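Laundry app promises lighter loads, but tenants want the math

A building manager's plan to cut washing machine use at the Normont apartments leaves plenty of questions. Prallura, the firm behind the plan, says tenants run too many small loads.
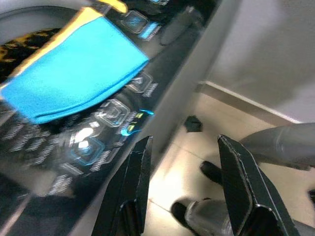

Local News / Housing

The firm points to 726 washes logged in June across 43 apartments. It has not said how many were small, or how it would know. A lit button on a control panel tells you very little about what is in the tub.

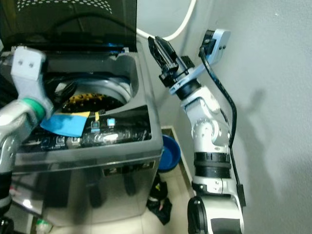

Last updated: 14 Nov 2022

Tenant Flurina Riedl was not impressed. "They want me to save up my laundry until it's a mountain," she said. "Then I'm supposed to wash yellow with navy and hope."

Prallura says sorting by color matters less than it used to. It offered no tests to back that up,
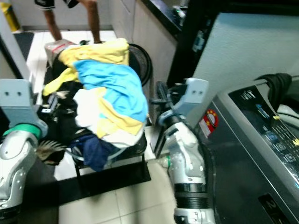 and its handout to tenants runs just 2 pages, one of them a sign-up form. The fee is $105 a year for each apartment. Whether anyone would save that much on water and power is left for tenants to work out.

Prallura did not answer written questions about the fee.

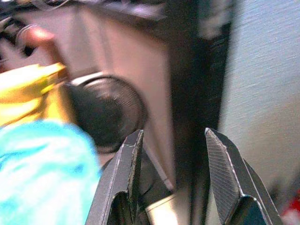

A round, dark object with a thin, lighter rim, next to something yellow.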